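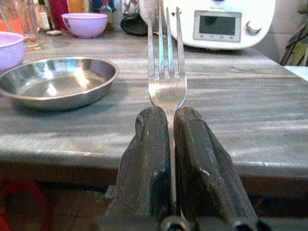 Fig. 4. Fork held between the fingers, tines pointing to the back of the counter.

Filed under: Set-Up Guides > Kitchen Tasks > Flatware
Saturday, December 7, 2019 | Eimear Hanrahan
Last updated: July, for Drollis software release 2

4. Picking Up and Moving Flatware

This section covers picking up one fork, knife or spoon from a counter and placing it in a tray or bowl. It assumes the arm is mounted and calibrated (Section 2) and that you have completed the cup exercise in Section 3. If the cup exercise gave you trouble, go back to it. Forks are harder.

4.1 Before you decide to use this task

The Minddale sales sheet lists flatware under "everyday chores." We would put it more modestly. The arm can pick up a fork on a counter it has been shown, in decent light, with a person in the room. Clearing up after dinner also involves food scraps, stacked plates, a fork under a napkin, and someone reaching across for the salt. None of that is covered by this release.

In our tests at the Prillholm kitchen the arm tried the fork task 1,082 times. It finished 877 of those without help. A finish means the fork ended up in the tray. It says nothing about how long it took, and a person clearing the same counter would have been done well before the arm. The tests used dry forks of one pattern. We have no figures for your forks.

If you want the dishes put away so that you can leave the house, this task will disappoint you. If you want to learn what the arm can do, or you have a use for slow, repeated handling of one kind of object, carry on.

4.2 What you need

- The arm, with Horobets long fingers fitted
- One table fork with a plain handle
- A tray or wide bowl with a low rim
- A soft cloth
- The stop button, within reach of whoever is supervising

Start with a fork even if your real interest is knives. Knives are dealt with in 4.6.

4.3 Preparing the counter

1. Turn off the arm and let it settle into its rest position.

2. Wipe the fingers and the counter with the cloth. Grease on the inner faces of the fingers causes more drops than any setting you can change. Light scuffs on the outside are ordinary wear and can be left.

3. Decide what stays on the counter. You may keep bowls, bottles and small appliances in place, provided they were in place when you taught the task. Move glass to the back or take it away.

4. Put the tray or bowl where the arm can reach it without passing over an appliance.

5. Lay the fork down with its handle toward the arm. Leave a hand's width of clear counter on both sides of it.

6. Switch on the lights you intend to use. Polished steel throws back bright streaks, and the arm's camera can read a streak as an edge. If you taught the task in the evening, expect poorer results at noon.

NOTE: Patterned stone is usually fine. Counters with strong streaks in the same direction as the fork handle can confuse the edge finder. Turn the fork a quarter turn and teach it again.

CAUTION: Keep the front lip of the counter clear. The arm does not know that a fork hanging over the edge will fall.

4.4 Teaching the pick

7. Turn on the arm and choose Teach > Flatware > Single.

8. Guide the fingers by hand until they are directly over the fork handle, about midway along. Too near the tines and the fork will dip backward. Too near the end and it will swing.

9. Lower the fingers until the tips almost touch the counter. Press Mark.

10. Close the fingers slowly with the wheel on the side of the control box. Stop when the fork no longer slides under a light push. The gap left between the fingers will be very narrow. If you can see daylight on either side of the handle, open up and line the fingers up again.

11. Lift straight up by hand. Watch the tines. A slight tilt is acceptable, a slow rotation is a bad sign, and you should open the fingers over the counter and go back to step 8.

12. Guide the fork to the tray, lower it, and press Mark again. Open the fingers only when the fork is resting on something. The arm will copy a drop just as faithfully as it copies a careful placement.

13. Save the task. Give it a name that includes the time of day, as you may end up with several.

NOTE: The software will offer to "generalize" the task after one lesson. Decline. Teach the same pick several more times with the fork moved a little each time, then accept.

4.5 Running the task

14. Put the fork back where it started. Stand to one side, with the stop button in your hand.

15. Choose Run > Once. Do not choose Run > Repeat on the first day.

16. Let the arm finish, even if it is slow. Pauses over the fork are normal. A pause over an empty patch of counter means it has lost the fork and is about to guess – press stop.

17. Write down the result. The on-screen success rate counts a closed grip as a success, whether or not the fork ever reached the tray. We have asked Minddale to change this. Until they do, keep your own tally on paper.

CAUTION: Never reach in to straighten a fork while the arm is moving. Press stop, wait for the steady light, then straighten it.

CAUTION: A fork held upright has its tines exposed. Keep faces and small children well away from the counter for the whole run.

4.6 Knives, spoons and mixed piles

Spoons work nearly as well as forks if the handle is flat. Heavy serving spoons tend to roll.

Table knives with blunt edges may be taught in the same way. Sharp knives must not be used with this arm at all. There is no setting that makes it safe, and the videos you may have seen online do not show how many takes were needed.

Mixed piles are listed in the menu as "experimental." In our kitchen the arm often brought up two pieces together, or pushed the pile around until something went over the edge. We suggest leaving that menu item alone.

4.7 If it goes wrong

Fork slips down through the fingers: Clean the inner faces. If it still slips, close the grip by one more click of the wheel.

Fork turns in the grip: The pick point is off center. Teach it again from step 8.

Arm stops short of the counter: It is probably reading a reflection as an obstacle. Change the lighting or move the nearest shiny dish.

Arm nudges a bowl on the way: The bowl has moved since the lesson, or the fork has. The arm will not steer around an object it has not been shown.

Fingers close on nothing and the arm continues to the tray anyway: Known fault in release 2. Turn on Settings > Grip > Check After Lift. It catches most empty grips. Very thin handles can still fool it.

4.8 Care of the fingers

Wipe the fingers after every session. Check the pads for flat spots every 1,000 picks and replace them as a pair. The counter under Settings > Wear includes empty picks, so your pads may have touched fewer forks than it claims. Inspect them by eye as well.

Do not put the fingers in the dishwasher. The arm cannot load it for you either; see Section 7 for what we tried.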